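Chapter 2
Heat and the Home Cook

When I was nine my grandmother let me stand on a milk crate in her kitchen at Pretidholm and stir the onions, and she told me, very firmly, that I was to listen to them. I thought she was pulling my leg. But she would stand there at the bench with her back to the stove, shelling peas or doing the crossword, and call out "too loud!" over her shoulder, and I'd turn the gas down a touch, and the onions would settle to a murmur. It took me years (and a fair bit of burnt dinner) to understand that she was teaching me the subject of this chapter, and a good part of the next one as well.

In Chapter 1 we looked at ingredients: how to choose them, how to keep them, and what to do when the shop has run out of the thing you walked there for. Now we come to what happens once they meet a hot surface. Most of the recipes you will work through this term say something like "cook over medium heat until golden", and it's a maddening sort of instruction when you think about it. Medium on whose stove? The big burner at my sister's place will brown butter on its lowest setting, while the one in my first flat would barely warm a tin of soup with the knob turned all the way around.
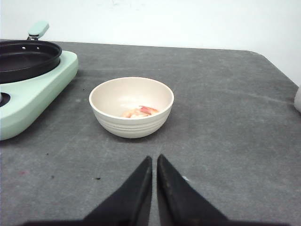 So we're going to put the numbers on the knob aside for a while and talk about heat the way a cook meets it, through the sound, the smell and the colour of the food. You'll want a pan you know well for this. It needn't be a dear one. Hinata Ueda, who taught the evening class where I first learned to cook properly, used the same battered Madico pan for every demonstration, and she used to say she could tell how hot it was by the way a drop of water behaved on it. A drop that sits and sulks means the pan is cool. If it bubbles and vanishes you're getting somewhere, and once it skitters about like a beetle you've gone well past what you need for an egg. (Try this in a bare steel pan, please, and leave the nonstick one out of it, as those coatings don't care for being heated empty.)

Heat reaches food in three ways, and you have met all of them even if you've never named them. Conduction is heat passing by direct contact, from burner to pan and from pan to chop. Convection is heat carried along by something that moves, such as the air in an oven or the water rolling around your potatoes. Radiation needs no contact at all, and it's what browns the cheese under a grill and warms your shins beside a campfire. Very few dishes rely on only one. A stew on the stovetop is conduction at the base and convection through the liquid, and if you finish it in the oven with the lid off, you'll have all three going before tea.

We'll take conduction first and spend the longest on it, partly for the reason that frying is where most beginners come unstuck. Have your notebook handy, and an onion or two if you can manage it.

Key terms for this chapter: conduction, convection, radiation, smoke point, browning, carry-over cooking, resting.

© Prarance Educational. Contact the publisher | Permissions | Back to top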